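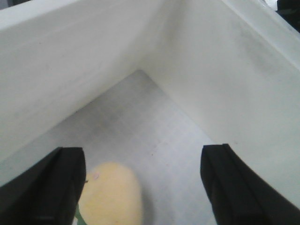
Why I Stopped Believing in the Open-Plan Library

When the Kistbridge branch library reopened in April, the walls between the reading room, the children's section and the reference desk were gone. The local paper called it bright and welcoming. It is bright. I have been going there since I was in grade school, and I think the renovation was a mistake, and I would like to explain why before the same thing is done to the branch in Breseck.

The case for taking out the walls was made at a public meeting last year, which I attended. The architect's firm, Peltonen, showed drawings of one long room with low shelves and soft chairs. The argument was that people no longer come to libraries to be quiet. They come to meet, use the computers, attend classes and let their kids run off some energy. A building full of small rooms gets in the way of that. Siv Hellström, who manages the branch, told the meeting that staff could see only a third of the floor from the front desk and that this made the evening shift hard to cover with two people.

I take that last point seriously. Staffing is a real problem and I do not have a good answer to it. But the rest of the argument starts from a claim I do not think is true. Plenty of people still come to a library to be quiet. They just do not come to meetings about libraries.

Consider who used the old reading room. It had one long table, a row of carrels along the north wall and a door that closed. In the mornings it was mostly retired people with newspapers. After three it filled with high school students, many of whom share a bedroom at home and have nowhere else to spread out a chemistry book. In the evening there were adults studying for licensing exams. Tuulikki Tikkanen got through her whole nursing course at the second carrel from the window. She told me she tried the new room twice and now studies in her car in the hospital parking lot.

A coffee shop can host a conversation. So can a park, a church hall, a school gym or a front porch. There are a lot of places in a town of our size where you can talk to people, and most of them are free or close to it. There are very few where you can sit for four hours without buying anything and expect the people near you to keep their voices down. The library was the only one we had indoors.

The usual reply is headphones. I have been given this answer by three different people, one of them my own son. Headphones work for some. They do not work for a person who wears hearing aids, and they do not do much for anyone who is distracted by movement. They also shift the job. The building used to provide the quiet, and now each visitor has to bring their own.

The other reply is that the new library has quiet hours, from eight to ten in the morning. Those are hours when students are in class and most adults are at work or on their way there. I asked why the quiet hours could not be in the evening and was told that the evening is when the programs are held. So the programs have the best hours and the whole floor.

I want to be fair to the programs. The language exchange is good. My neighbor Eino Tuominen goes to the chess night and says it is better attended than it ever was in the basement. The children's section in particular needed more space, and parents should not have to shush a two-year-old every few minutes. In the old building they did have to, because the walls were thin and the door to the reading room was often propped open with a book cart. That was an argument for thicker walls and a better door. It was used as an argument for having neither.

Gronau went through this some years before we did. They opened up their main library, heard complaints for a few years, and then put glass partitions around one corner. The corner seats 63 people. When I visited in the middle of an afternoon I had to wait for a chair, while the soft seating outside was mostly free. One visit does not prove anything. Still, I would have liked our planners to make the same trip and ask the librarians there what they would do over.

There is also the matter of the books, which came up very little at the meeting. Low shelves hold fewer of them. The local history collection, which Lempi Kauppinen spent much of her working life putting together, has been moved to storage, and you request items from it by filling out a form. They arrive in a day or two. I have used the form and it works fine if you already know what you want. What you can't do is stand in front of the shelf and find the thing next to the thing you came for. I learned most of what I know about the old canal that way, looking for something else.

I don't think anyone involved acted in bad faith. The people who planned the new room wanted more visitors, and the door count is up. A door count treats a person who stops in to use the restroom the same as a person who stays until closing. If you build for that number, you will get a building that is good at having people walk into it.

What I would ask of Breseck is modest. Keep one room with a door. It does not have to be large, and it does not have to be handsome. Put in plain tables, decent lamps and outlets that work, and post a sign asking people not to talk. Open up everything else if you like. The cost would be small next to the rest of the work, and it would be far cheaper than building the walls back later, as Gronau had to.

Kistbridge could do something similar now. The old staff lounge behind the reference desk has a solid door and a window. I am told it is being considered for a second meeting room. I have written to the branch to suggest another use for it, and anyone who misses the reading room should write too. Letters can be left at the front desk.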